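Communiqué de presse – pour diffusion immédiate

La Semaine des statistiques revient en mai à l'institut Posonen – conférences, ateliers, concours ouvert aux lycées

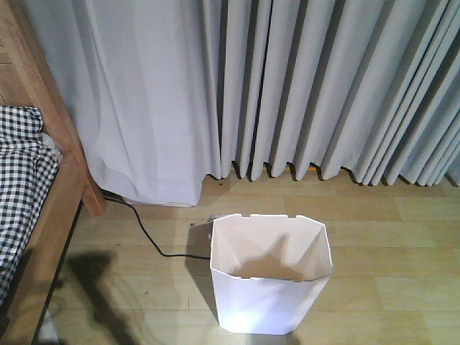 Temps de lecture : 2 min

Septième édition, et un thème cette fois tourné vers les probabilités. L'institut Posonen ouvre ses portes pendant toute la Semaine des statistiques, en mai, aux lycéens, aux étudiants et à tous les curieux. Entrée libre, inscription obligatoire pour la conférence d'ouverture (200 places).

Conférence d'ouverture à 18 h 30, grand amphithéâtre. Sujet : le hasard avant l'ordinateur, ou comment on tirait des nombres au sort quand il fallait encore les recopier dans des tables imprimées. Niveau première ou terminale suffisant, pas de formule avant la deuxième demi-heure. Questions de la salle ensuite, puis verre de l'amitié dans le hall.

Au programme également :

Atelier « Marches au hasard » – salle Anghel, le matin. Pièces de monnaie, papier quadrillé, puis passage au tableur. Groupes de lycée uniquement, accompagnés d'un enseignant.

Atelier « Lire un sondage » – salle Jonia, 14 h. Marges d'erreur, redressements, questions mal posées. Ouvert à tous, calculatrice conseillée.

Table ronde sur l'enseignement des probabilités au collège – 16 h, même salle. Les professeurs de mathématiques de l'académie sont invités a apporter leurs propres énoncés.

Concours Tretska. L'épreuve par équipes a réuni 1 058 élèves l'an dernier, venus de lycées généraux, technologiques et professionnels. Même format cette année : deux heures, sept problèmes, une copie par équipe. Les calculatrices restent interdites pour les trois premiers problèmes. Sujets et corrigés mis en ligne le soir même. Remise des prix en clôture de la semaine, à 17 h, suivie de la présentation des meilleures solutions par les équipes elles-même.

Nouveauté : un recueil de 620 exercices corrigés, tirés des éditions précédentes du concours, sera remis à chaque établissement participant. Version papier pour les CDI, version numérique sur demande. Les corrigés ont été relus et, pour certains, entièrement refaits – plusieurs solutions proposées par des élèves remplacent les solutions d'origine.

Inscriptions : formulaire en ligne sur le site de l'institut, rubrique Semaine des statistiques. Pour les groupes, indiquer le niveau, l'effectif et l'atelier souhaité, avec un second choix. Une seule demande par classe, merci. Les confirmations partent par courriel, pensez à vérifier les indésirables.

Accès : entrée principale, côté parking. Amphithéâtre et salles accessibles en fauteuil roulant. Boucle magnétique dans l'amphithéâtre uniquement.

Presse : accréditations et demandes d'entretien auprès du service communication de l'institut Posonen, de 9 h à 12 h. Programme complet et affiche envoyés sur simple demande.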